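Been pricing up a new bathroom fan since June and I have questions. Mostly about the word "silent."

The Zidarell brochure says silent. The Plitska one says "virtually silent." The one in the showroom was switched off, so I guess that one was.

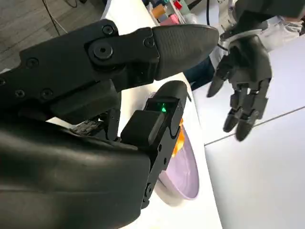

Black finger, screws and all.

Next: humidity sensors. Sherif Radwan fitted our last fan and he says a plain timer does the same job for less. Set it for 19 minutes after the light goes off and forget it. The sales page says the sensor model "learns your routine." My routine is a shower. What's to learn?

Also the sensor model is $300 and the timer one isn't close to that. Same motor size, same grille, same warranty as far as I can tell.

What I can't get a straight answer on is the duct. Ours runs 11 feet through a cold attic with two bends in it. Every airflow number I've been quoted is for a fan with no duct at all. Asked Margaritis twice. Got a link to the brochure — the same brochure.

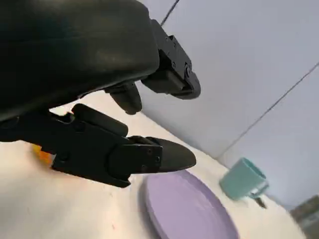
Fingertips against a white wall.

Maxine Cosgrove replied to say insulated duct fixed her drips and the fan brand made no difference. I believe her more than I believe the brochure, but she also changed the roof vent that week, so who knows which one did it.

And no, I'm not buying the mold-proof paint to go with it. If the fan works, why do I need the paint? If I need the paint, what's the fan for?

Getting a quote for the duct on its own first. Will post the number when I have it, probably August at this rate.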